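Tuesday, November 9, 2021

Morning

Up before six. Cold in the kitchen, so I had coffee standing by the stove and went out to the shop early. Swept the corner by the window. Shafiq Barua called at eight to say the Moletti order is pushed back to next week, which suits me. I told him I would use the day on the block set for Vodunik.

The maple board got its last sanding in October and I had not looked at it properly since. It has more figure than I remembered. There is a wide band of swirling grain across one side and a small dark knot in it. Tanvir Wickramasinghe wanted me to cut around the knot when we bought the wood. I said no then and I still say no. He can have the next board.

Paid the lumber bill while I was thinking of it. 2,728 for the lot, the maple and the two planks of ash I have not touched.

Put the board on the blue pegboard table and set the plastic blocks out on it to see how the colors sit against the wood. Yellow hexagon in the middle, the others around the outside. The blue cube went near the far edge on the left. I like the yellow on the pale wood better than I expected to. The printing lines still show on its sides, a fine ridge you can feel with a fingernail. I could sand them down but I think they should stay. A child will have something to grip. 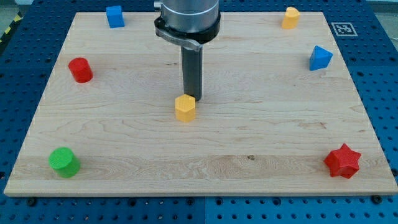 Afternoon

Lunch at 1, soup from Sunday. Walked to Kılıçarslan for sandpaper and finishing oil. They were out of the grit I wanted, so I took a pack of 28 sheets of the next one up. Eleven dollars, more than last time. Rain started on the way back and the bag got wet but the paper was fine.

Wrote to Vodunik with the question I have been putting off: do they want a lip around the edge of the board or a plain edge? I prefer it plain. The front edge came out clean and thin and a lip would cover it. If they want the lip I will have to charge another 60 for it.

Tanvir came by at four to return the clamps. He looked at the knot and said nothing.

Evening

Leftover rice, two eggs. Read a little of the Drorer catalog and marked the page with the small drawer pulls. Shoulder is sore from the sweeping. No answer from Vodunik yet. Tomorrow: oil a scrap of the maple first, call Shafiq back about delivery, buy milk.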